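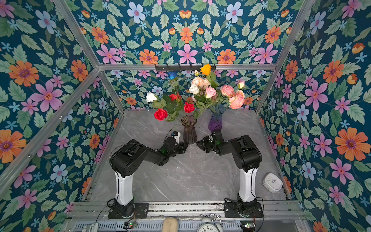
Reading time: 2 minutes

Artificial Roses, Two Ribbed Vases: Arrangement Gallery

July 2021. Text: Marisa Sanna. Wallpaper selection: Ladan Jalali.

This gallery belongs to the Hatari series on table flowers for patterned rooms. The stems are artificial, mostly roses, with a few ruffled blooms and small buds mixed in. The wallpaper is a large floral print on deep teal: orange flowers with purple centers, pink five-petaled flowers, pale blue blossoms and sage-green leaves. The tabletop is gray with a marble pattern. Both vases are ribbed glass.

The opening view has the stems split between the vases. Red roses, one white rose and a blue flower share the dark gray vase. The peach, pink and orange heads are in the purple one, with a large coral-peach rose at the right.

A bouquet laid flat is easier to sort than one already in glass. Align the heads first and let the stem ends fall where they may. Artificial stems have a wire core, and the ends can be bent up inside the vase to lower a head. Cutting is a last step and cannot be reversed.

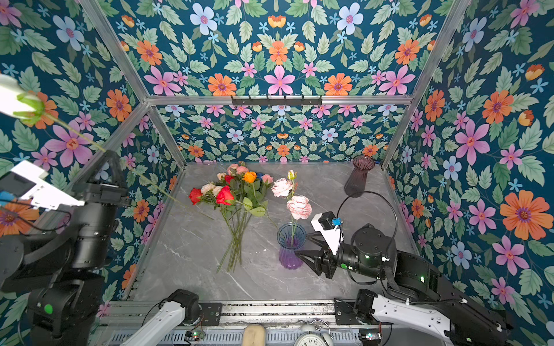

Roses laid flat, heads to the back wall. Pink bloom upright in the ribbed vase at right.

Head weight decides which vase takes which stem. A large rose on a long stem will swing to the side with the least support, and a fluted rim gives it several places to settle. Place the heavy heads low, then fill upward with buds and spray roses. Leaves should be opened by hand before the stem goes in. Once the neck of the vase is full they are difficult to reach.

Color order in the taller group below runs from orange at the top through peach-pink and white, with a vivid blue rose in the lower middle. The front vase carries red and white.
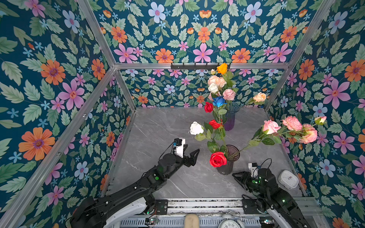 Waltraud Fuchs wrote that a print this busy calls for a single color per vase, and that she would keep blue out of both, as the wallpaper already supplies enough of it. She also asked whether the stems had been steamed. They had not. Steam relaxes creased petals but can loosen the glue under the head, and the Galli care sheet in our file advises against it.

The last view is close to the rim. Stems show through translucent glass, so crossings below the rim are part of the arrangement and should be kept tidy.
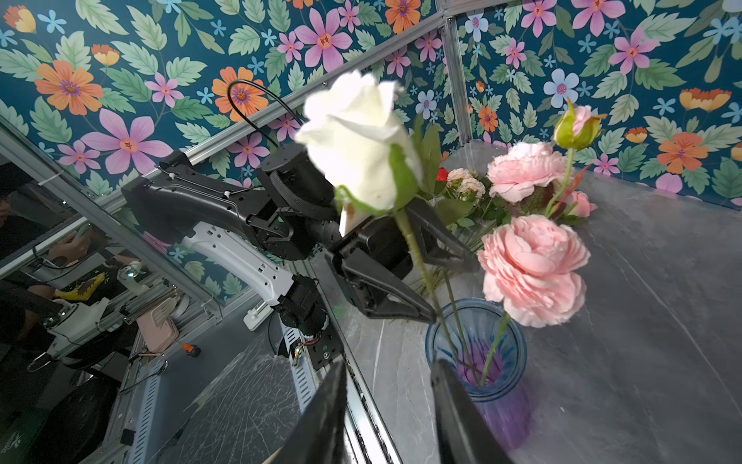 White rose above the blue fluted vase, with pink ruffled blooms and cream spray roses behind.

Next gallery in the series: dried grasses, Fletcher Pryor.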